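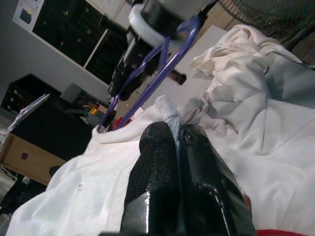
Jinfeng Jiang told me the first thing you notice in an old jet trainer is the smell, and that I would be wearing it home on my jacket. She was right! Hydraulic fluid, hot rubber, a little kerosene. It's been in my closet since February and I can't bring myself to wash it out.

I'd gone up to the airfield at Ferkcombe to fly in the back seat of the Asolero, a two-seat trainer that Haoran Qin and Xiaoyan Ding have spent 5 winters putting back in the air. They do almost all of it themselves (the ejection seats go out to a shop called Cumar, and I was very glad to hear it).

The briefing took 85 minutes. The flight took 74 if you count taxiing, and I'm counting taxiing. Xiaoyan flew. She talked me through the canopy handle, then the seat pins, then the canopy handle again, and by the time the engine lit I had forgotten which way the thing opened.

And then we were off the ground and I forgot everything else too. We pulled 4 Gs in the first turn, my chin went straight to my chest, and I spent the whole turn studying my own knees. "You still with me?" Xiaoyan asked over the intercom. I made a noise. She took it as a yes and rolled us the other way.

On the downwind leg she let me have the stick. It's lighter than you'd think, and I wandered all over the sky chasing the altimeter until she took it back, very politely, for the landing.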